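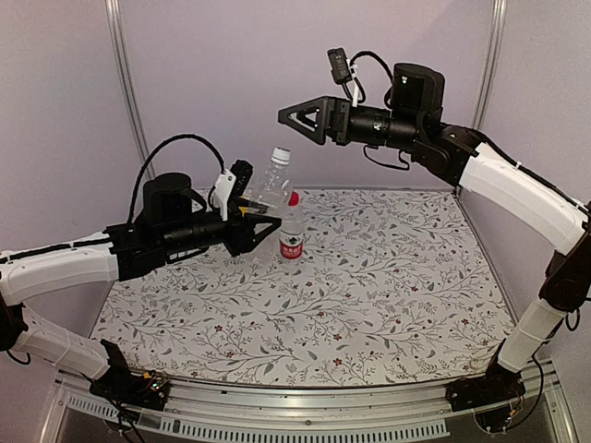
Two clear plastic bottles, one with a white cap and one with a red cap.

FOR IMMEDIATE RELEASE

Fluner opens its voice message desk to everyone in the Wallberg area

WALLBERG, May 10, 2021 - I run Fluner, the small rumor-checking newsroom above the print shop in Wallberg, and I have news I've been itching to share since the winter. Starting today, anybody can send us a voice message they've been forwarded, and we'll try to find out where it came from and whether what it says is true. It's free, you don't need an account, and you don't have to know anything about audio. We're calling the service Mukum, and I'm very happy to finally say that name in public!

If you've been following us for a while, you know most of our work so far has been with pictures and written posts. Someone shares an old photo with a new story stuck on it, we go looking for the first time it was put online, and we write up what we found. We'll keep doing that. But our inbox has been changing. More and more of you write to say something like "my aunt sent me this recording, is it real?" and for a long time all we could do was listen to it, shrug, and ask around. That didn't feel good, and it wasn't fair to the people who had taken the trouble to write.

Voice messages are tricky little things. A photo can be run through a search engine and sometimes you get lucky in a minute or two. A recording of a man who says he works at the hospital and has just come out of a meeting gives you almost nothing to grab. There's no name, no date, often no place. It has been passed from phone to phone so many times that whatever information the original file carried is long gone. And it sounds like a person (it is a person!), a bit out of breath, talking the way your neighbor talks, so of course people believe it. I've believed a couple myself, and I do this for a living.

So we ran a trial, and that trial is how Mukum came about. Over 19 weeks, ending in April, we took in recordings from a closed group of readers who had signed up in advance. They sent us more than 3000 of them, which was a lot more than I'd planned for, and there were evenings when I heard other people's voices in my head while brushing my teeth. Plenty were copies of the same thing. Once we'd put the copies together, a pattern showed up that we could work with: the same story comes back, with the town changed, or the disease changed, or the name of the bank changed, and very often the same script is being read by somebody new.

That's the heart of Mukum. Each recording we receive gets typed out, and the text is compared with everything else we've already collected. If we've seen the story before, you get a reply with a link to what we wrote about it. If we haven't, it goes on the pile for a human being, and one of us starts making phone calls. The matching is done with software built by our friends at Harb, a two-room audio workshop across the river that normally cleans up old radio tapes. The deciding is done by us. A computer never sends out a verdict under our name, and I don't plan on changing that.

What you'll get back from us

We use plain labels. "False" means we found evidence against the main claim. "True" means we confirmed it with someone in a position to know, or with documents. "Old" is for recordings that may well have been right once and are now going around as if they were new, and there are a surprising number of those, especially about weather and road closings. Then there's "We don't know," and I want to say a word about that one. We're going to use it, and some of you are going to be annoyed by it. During the trial a few people told us it was a cop-out. I understand, but I'd still pick it over a guess. When we send that label we also tell you what we tried, so if you know something that could help, you can write back and we'll pick it up again.

We also write down our own mistakes. There's a corrections page on the site, it's linked from the front page and not buried in the footer, and it has entries on it. The one I'm least proud of is a warning about a water shutoff that we marked false after calling the wrong utility office. The warning was right. We fixed it the same evening, but people had already read our version, and I had some apologizing to do at the grocery store.

How to send something in

Forward the recording to our number from your messaging app, or upload it using the form on the Fluner site. If you can, add a line telling us when you got it and what kind of group it came from (family, work, school parents, whatever it is). Please don't tell us who sent it to you. We don't want that, we don't need it, and we're really not out to embarrass anybody's uncle.

Right now we can handle recordings in 8 languages. If yours isn't on the list, send it anyway, and we'll be upfront if we can't do anything with it. Recordings longer than 17 minutes get turned away by the form for the time being. If you have one of those, tell us which part is bothering you and cut it down to that.

What happens to the recordings

This was the question we got most during the trial, and it's a good one. We keep the typed text. The sound itself is deleted once the check is published or closed, unless it's needed for a correction. Your phone number is stored separately and goes away after we've answered you. If a recording is plainly private, say a real conversation between two people who had no idea it would travel, we don't publish it and we don't quote from it, even if half the town has already heard it. We may still write about the claim if it matters to people's safety, in our own words.

Who pays for it

Readers do, mostly. Fluner lives on monthly memberships, and Mukum comes out of the same pot. Harb is letting us use the matching software free for the first year, and after that we'll be paying for it like any other customer. We don't take money from political parties, candidates, or anybody we might have to check, and our list of larger donors is on the site.

For editors and teachers

If you run a local paper, a radio station, or a newsletter, you're welcome to republish any Mukum check in full. Please keep the label and the date of the check with it, and link back to our page so your readers see any later correction. We're also putting together a set of typed-out rumors, with personal details removed, for teachers who'd like to go through them with a class. It's not quite finished. Write to us and we'll send it when it is.

I'm glad to talk on the phone or on air about any of this, and I can play a few of the trial recordings for reporters as long as they aren't private ones. Mornings are best, as the afternoons tend to get eaten up by calls.

About Fluner

Fluner is an independent newsroom in Wallberg that checks rumors, pictures, and now recordings that are shared online and by phone. It is owned by its members.

Press contact: the Fluner newsroom, Wallberg, through the press form on our site. Please put "Mukum" in the subject line.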